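Bech office supply drive passes last year's total

Oct 2, 2009

The annual school and office supply drive in Bech closed this week with 1,223 items collected, well past the goal of 1,000 set over the summer.

Pens, staplers, folders and other desk items will go to adult education classes at the Merkutus Center and to two small job training programs on the east side of town. Sorting began Thursday in the center's back hall.

Delia Leiva, who runs the drive, said most of the donations came in during the last week, after Trunder closed its downtown branch and gave away what was left in the supply closets.

"We were short until then," Leiva said. "We had plenty of notebooks but hardly anything for a desk."

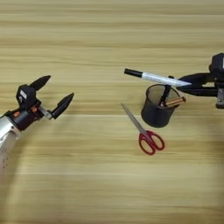 Prosico, the print shop on Mill Street, gave 100 reams of paper, which were not included in the final count. The shop has also agreed to print class handouts at no charge through the end of the year.

Enrollment in the evening classes is up this fall, mostly in bookkeeping and basic computer skills. Each student can receive up to 2 sets of supplies — one at the start of the term and another at the midpoint if they are still attending.

Leiva said used items are fine as long as they work. Three-ring binders are no longer needed, but calculators and printer paper are still welcome.

Late donations can be left at the front desk of the Merkutus Center on weekdays before 5 p.m. The first sets will be handed out in November.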